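Shop > Guitar & Bass > Pedals > Cifuentes

Cifuentes Long Tail Analogue Delay 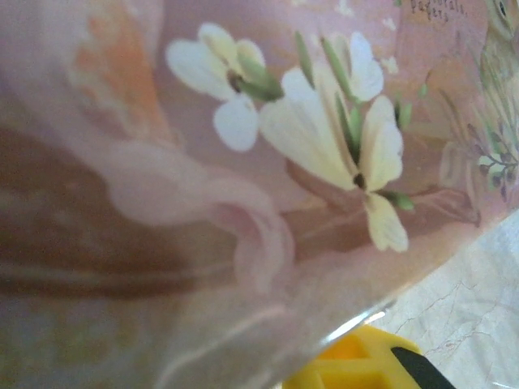 White flowers on pink, close up.

3 comments | Share

The Long Tail is a single-footswitch analogue delay for guitar and bass. It gives up to 700 milliseconds of delay time. Repeats are warm and a little dark, and they get darker as they fade, so they sit behind your playing at most settings.

There are 4 knobs: Time, Repeats, Mix and Tone. Tone only affects the delayed signal. With Repeats past three o'clock the pedal will self-oscillate, so keep a hand near the Mix knob if you're playing through a loud amp.

The footswitch is soft touch. Hold it down to ramp the repeats up, let go and they drop back to where you had them. An internal switch lets the repeats ring out after you turn the pedal off, or cuts them straight away. It ships with the tails on. Remove the base plate to change it.

Bass players should start with Tone below halfway. The dry signal stays analogue and keeps its low end. It also works well with keyboards, but turn the keyboard's output down first as the input will clip on a hot line signal.

Power: 9V DC, centre negative, 30 mA. No battery option. Power supply sold separately.
Connections: mono in, mono out, expression pedal (controls Time)
Weight: 618 g
Colour: grey
In the box: pedal, rubber feet, printed guide

The August batch has sold out. The current batch has the same circuit with a firmer power jack. Orders are packed at our Plendport store, and you can try one there through a valve or solid state amp.

Returns are accepted if the pedal is unmarked and in its original box. Please don't stick hook and loop tape to the base until you're sure you're keeping it.

Related items
Cifuentes Short Tail Slapback
Gevness Expression Pedal
Gevness Patch Cable, Right Angle
Urkine Spring Reverb
Urkine Isolated Power Supply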